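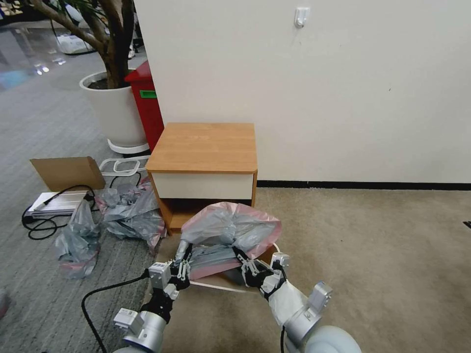

From: Uchenna Oyelaran
To: homebuild list
Date: 2020-10-22
Subject: Re: two-arm bag thing, grip settings and the sleeve question

Quick one before I have to run, will do the rest tonight if the kids let me.

Somtochukwu Fashola wrote:
> Following the two-arm thread with interest. I've got one Graltero arm
> going and am about to commit to the second, so before I spend the
> money:
>
> 1. Are you running both arms off the one supply, or one each? Mine
> browns out when the shoulder and the wrist move together and that's
> with a single arm.
>
> 2. What is the loose sleeve on the right wrist for? Tamunoemi has one
> too and wouldn't tell me.
>
> 3. Why bags?? Everyone else on here is stacking blocks. My gripper
> can't feel a bag at all, it closes straight through to the stop and
> then faults.
>
> 4. Where do you run your cables. Mine go everywhere.
>
> Also is the Odukoya controller worth it or is the Pesus board enough.
> Modupe says Pesus, Solange says Odukoya, I've stopped asking them in
> the same message.
>
> Somto

In order then.

1. One each. Tried sharing for a whole weekend, same brownout as you, and it always picked the worst moment. Before you buy a second supply though, check your crimps. Modupe found one of mine was holding on by two strands and I'd already blamed the supply, the firmware and Fosard's shipping dept. Redid the lot and half the faults went away. The other half were real so I still went to two.

2. Plain white cloth, nothing clever. Bags were snagging in the gap behind the wrist whenever the hand rolled over. Tape worked for a bit but left gunk on the cylinder. It's on loose on purpose - tight, it bunches up and fights the roll joint. Only bothered on the right becuase that's the hand that does most of the rolling in my routine.

3. Bags because bags are what's on my floor. Fair question tho. Blocks went fine by March and I got bored. Film is a pig: no edge you can trust, changes shape while you're looking at it, and the depth camera sees straight through half of it. What helped in the end was giving up on sensing contact. I close to a fixed width, hold, then pull the hands apart a touch and watch the motor current. If it climbs there's a bag in there. If it doesn't, open and go again. Five tries then it stops and beeps at me. For your fault, set a soft stop just short of the hard one, mine sits at 1,352 on the encoder with the hard stop 14 counts past that. Yours will be different, don't copy the number, copy the gap.

Other thing with bags, two hands pinching opposite sides beats one hand grabbing the middle by miles. Go in at 90 degrees to the floor and you scoop carpet. Tip both wrists in a bit.

4. Ha. Across the carpet, same as yours. Left arm's comes off the back and sweeps out wide so the elbow can't step on it. I want to get them up on a boom but there's always something else first.

Odukoya vs Pesus - for one arm the Pesus is plenty. For two I'd go Odukoya just for the shared clock, otherwise you spend your life nudging one hand to catch the other. Solange has both and might lend you the Pesus if you ask her nicely and off list.

This is the current setup, by the bedside cabinet. The open shelf is the eventual target. Pick up a bag, bunch it, put it on the shelf, don't drag the cabinet along the wall. Bunching I'm fairly happy with. Shelf placement is rubbish so far, the right forearm housing is fat and wants to hit the top before the hand gets anywhere near the opening. Thinking of coming in from the side, left hand only, and parking the right one out of the way. If anybody has done a low reach into a box with these arms please send your joint limits, I don't care how ugly the code is.

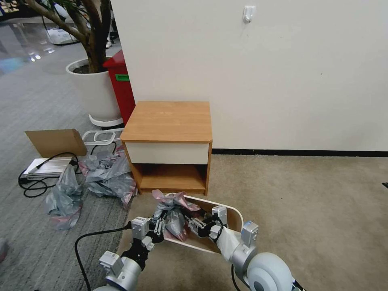
Both hands on a bag over the white board, more bags waiting on the grey carpet.

Still to do:

- proper strain relief on the left
- log motor current to file, at present I'm just eyeballing a plot
- move the home position back, it's too close to the cabinet for my liking
- find out why the right thumb linkage squeaks. Dry lube? Tamunoemi what did you use on yours

Somto if you do order the second arm, ask Fosard for the later wrist with the side mounted module. The early one puts the plug exactly where your sleeve wants to go. They'll swap it if you ask before it ships, not after, ask me how I know.

Will post the grip code once I've taken the swearing out of the comments. Gotta go

Uchenna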